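Fivville library's repair night outgrows its room

The monthly repair night at the Fivville library will move to the old Barroso shoe store in August, after a spring in which the line for the sewing table reached the large-print westerns and stayed there.

Mereana Fairweather, who runs the evening, had asked for a bigger space twice. The first request was answered with a second extension cord. The second came after 124 people turned up between 6 p.m. and closing, many of them carrying toasters, and one carrying most of a lawn chair.

"We were fixing lamps in the children's corner," Fairweather said. "The chairs in there are 15 inches high. I have knees." 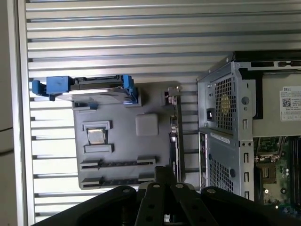
The shoe store has been empty for two years and still has its foot-measuring stools, which the town plans to leave in place. Rent is being covered through the end of the year by the Rimel hardware store, whose owner, Tipene Cosgrove, says he expects to make the money back in fuses.

Not everyone is pleased. Lachlan Rakena, who lives above the store, told the town council that he supports repair in principle but would like it to be quieter. The council has asked that hammering end by 8 p.m. -- filing and muttering may go on until 9.

Clothing, lamps, small appliances and older computers will be accepted, one item per visit. Microwaves will not, and Fairweather said she would not be discussing the microwave rule again. Anyone bringing a clock should also bring the pieces.

Doors open at 6 p.m. Parking is behind the bakery, which would like its own customers to have some of it.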